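Thread on road salt in Helmy Creek, mostly method, for those who asked how the conductivity numbers are made and what they can and can't support.

Short version of the site: a small stream, five road crossings, a municipal salt shed near the Istura bridge, and a lot of parking lot. The creek gets runoff from all of it. Winter chloride is high, as anyone would guess. The question is why the summer baseflow is high too.

We log specific conductance, corrected to 25 C in the logger. We don't log chloride. Chloride comes from grab samples sent to the lab, and a regression between the two. If you quote a chloride figure from our charts, please call it estimated.

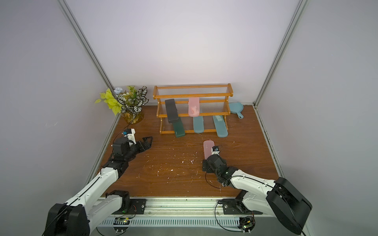

The regression is built from 46 grab samples. Winter samples cover the top of the range well. The low end is thinner, and I would not trust the line below the lowest August sample.

Calibration: one check in a standard before deployment, one after retrieval. If the drift between the two is over 2 percent, the record gets a linear correction and a flag. If the sensor was buried in silt when pulled, that stretch is removed and left blank. We don't fill gaps.

Loggers are Tritance units in a slotted PVC sleeve, tied to rebar in the thalweg. Interval is 60 minutes. That is coarse for storm peaks. It is fine for baseflow, which was the point of the project.

Someone will ask about shorter intervals. Battery life, and the memory fills before the next visit. Meinir Owen is testing a trigger that speeds up logging when stage rises. No results to share yet.
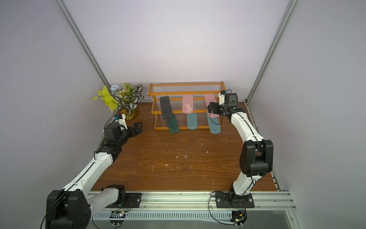 Each crossing has an upstream and a downstream logger, and the data only make sense as pairs. A difference between two crossings can be geology, a tributary, or a leaking sewer. A difference across one crossing is much easier to argue about. In the summary table, read down the column, same as the slippers on the rack: black over dark green, pink over light blue. Upper row is upstream, lower row is downstream. Comparing along a row is where most of the bad readings of last year's table came from.

What the pairs show: at most crossings the summer difference is inside sensor error. At Istura it isn't. Downstream is higher through the whole dry period, including nights, with no rain to carry anything off the road.

That pattern fits salty shallow groundwater entering near the bridge. It doesn't prove the shed is the source. Azucena Escobedo has permission to put in a shallow piezometer between the shed and the bank, and that water will be tested for chloride and bromide. The ratio helps separate road salt from septic.

Things this data set can't tell you: total salt load (no rated discharge yet), effects on mayflies (separate survey, ask Villads Ravn), or whether your well is affected. For a well, get a lab test.

Raw files, calibration sheets and the flag codes are on the project page. The column named sc25 is corrected, sc_raw isn't. Please check which one you are plotting before sending me a graph.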